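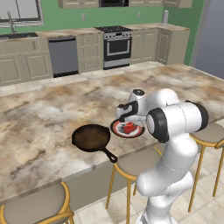
Betreff: Re: [robotik-ag] Offener Nachmittag bei Hemell, Stand der Dinge

Hallo zusammen,

nur schnell, sitze schon halb im Zug. Antworten auf Karines Fragen unten, Rest kommt Montag.

Also: ja, wir zeigen beides. Vorne den echten Arm, hinten im Raum 129 die Simulation auf der Leinwand. Küchenszene mit der Kücheninsel, Pfanne und Teller auf der Steinplatte, Greifer steht über dem Teller. Bleibt so, bitte nichts mehr umräumen in der Szene!! Letztes Mal hat jemand die Hocker verschoben und Tetsuya hat den halben Vormitag gesucht, warum die Bahnplanung spinnt.

Am 29. November 2025 schrieb Karine Carrier:
> Hallo Liste,
> drei Sachen wegen Januar:
> 1. Läuft die Simulation live oder als Video? Die Leute von Coltari
> haben ausdrücklich nach live gefragt.
> 2. Dürfen Besucher selbst steuern?
> 3. Wie groß sind die Gruppen? Ich muss Allerex bis Ende der
> Woche eine Zahl nennen.
> Gruß, Karine

zu 1: live. Video nur als Reserve, liegt auf dem Rechner von Ghislain. Ghislain, bitte auch auf einen Stick.

zu 2: in der Simulation ja, am echten Arm nein. Hatten wir mit Huguette so besprochen. Wer steuert, kriegt ein paar Minuten, dann Szene zurücksetzen und der nächste.

zu 3: 8 pro Gruppe, mehr passen hinten nicht rein. 2 Leute von uns pro Gruppe, einer redet, einer sitzt am Rechner.

Noch offen: wer macht die Einführung auf Französisch? Audrey-Anne, du? Und der Beamer, der alte ist zu dunkel, die Schrankfronten im Hintergrund saufen komplett ab. Fortin verleiht welche, Preis weiss ich nicht. Kümmert sich jemand?

Probelauf machen wir in der ersten Januarwoche, Termin schick ich rum.

Gruß aus Wagen 3
Tetsuyas Vertretung, also Matthis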